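Oiling a butcher-block table: which oil, how often?

tamsin_bakes
Started 2016-10-02, 14 replies

Finally got the old varnish off my butcher-block table and it's gorgeous underneath!! I went up through the grits to 2000 on one corner just to see, and it feels like glass. Now I need to put something on it. My neighbour swears by Leltenska hard wax, my sister says plain mineral oil. It'll get bread dough on it most days.

crumbandcrust
Mineral oil, every time. Cheap, you can't really mess it up, and if you spill beetroot on it you sand that bit and oil it again. I do mine monthly and I love the job, the whole kitchen smells of nothing at all.

oldplane
Stop sanding at 2000! You've closed the grain up and the oil will just sit on top. Go back to 80 if there are still dents, then finish somewhere in the middle.

tamsin_bakes
Oh no. It's only the one corner, luckily.

Magyar
Disagree with both of you, sorry. Mineral oil never sets, so it's forever coming off on your tea towels. I put 2 coats of Orkora tung oil on ours in February and haven't touched it since. It does take up to 2 weeks to cure, so plan some meals out.

crumbandcrust
Two weeks without a table! No thank you.

oldplane
Tung oil is lovely but it goes yellow on pale wood. Some like that, I don't.

Magyar
It goes honey, not yellow, and honey is the whole point of having a wooden table :)
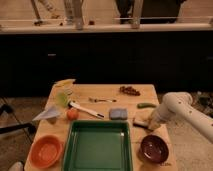

How do you all clean yours?

fladia_fan
Joining in from the cleaning side. Barely damp cloth, wipe along the planks, dry it straight after. Don't let a wet bowl stand on it overnight, I've got a ring to prove it.

tamsin_bakes
Going with the tung oil, I think. Will do the underside first as a test and report back!

oldplane
Do both sides anyway or it'll cup.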